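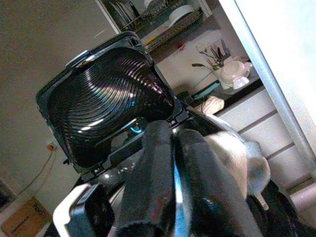 The joy of a ribbed black cone

Odd bits of black plastic are my weakness, and I know I'm among friends. Square rim, rounded corners, a little raised tab on one edge, and then those ridges, ring inside ring, shrinking away into the dark. Catch them near a window and they throw back thin white streaks with a hint of rainbow in them. I could look at them all afternoon!

I spent most of September doing more or less that, going round people's sheds and spare rooms in Wurwood to see what they keep and why. Darlene Grewal has 114 pieces on open shelves in her back bedroom: hoods, housings, funnels, vents, the insides of things. She can tell you where nearly all of them came from. Half the fun is the ones she can't place, which live together on the bottom shelf with a paper label reading "Ask Wayne".

Wayne is Wayne Turcotte, who repaired household electricals in Bavine until he retired and still has the bench. He loves a moulding. Hand him one and he goes straight to the back, to the clips and the mounting edge, because the clips tell him how it came apart from whatever it belonged to (and whether someone was gentle about it). "People look down the hole," he told me. "I look at the feet."

Cleaning ridges is its own small pleasure. Darlene uses a dry make-up brush, starting at the narrow end and working outwards, then a barely damp cloth round the rim. Wayne swears by a child's paintbrush. Both of them warned me off kitchen spray, which leaves a bloom on glossy plastic that takes ages to shift.

Storage matters too. Anything that might fold or squash should sit open, face up, with nothing stacked on it. Araba Bonsu keeps hers in shallow drawers lined with old tea towels, 29 drawers in all, and pulling them open one after another was the best hour of my month. She lets you pick things up, too. My favourite was in the fourth drawer down, a fat little grey collar with a lip like a pie crust.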